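Early Career Mentoring Program: progress report to the Kuipers Fund
March 9, 2020
Prepared by Rianne Van Loon, Research Development Office, Brumendale

This report covers the period since our last update in November. The program is running to schedule, with one item behind, noted further down.

Recruitment
We have 70 early career researchers matched with a mentor outside their own department. Seven more are waiting for a match, mostly in nursing and law, where senior staff already carry heavy supervision loads. We have written to both heads of school and expect to place them before the next intake.

Training
The grant writing workshops drew 522 registrations across both campuses. The sessions on budgets and ethics applications filled first. The session on research metrics did not, and we will fold it into the induction day next year. Staff at the Damon campus asked for later start times to fit around teaching, and these are now in place.
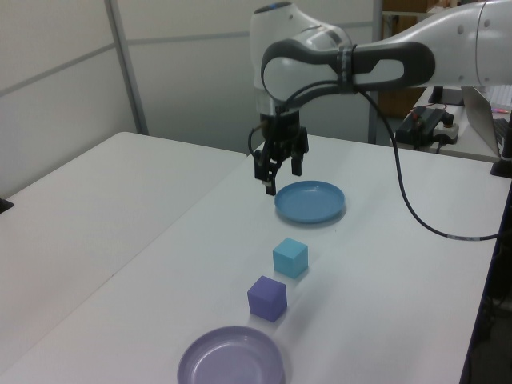 The internal peer review service has been slower to get going. Applicants tend to send drafts in the last week before a deadline, when reviewers have little time to read them properly. We now ask for a one-page summary a month ahead -- the full draft can follow. Early feedback from reviewers is good.

Online resources
The guides moved to the Idaseck site over the summer. They have been opened 1,181 times, with the sample timelines the most used. Some older links on the library pages still need fixing.

Budget
Spending is slightly under forecast. Travel between campuses cost less than planned, and the part-time coordinator started later than we had hoped. We ask that the unspent salary be carried forward to extend the position.

Behind schedule
The mentor handbook is in second draft. Two chapters, on authorship disputes and on career breaks, are still with human resources for comment. We will send the Fund a copy once they are cleared.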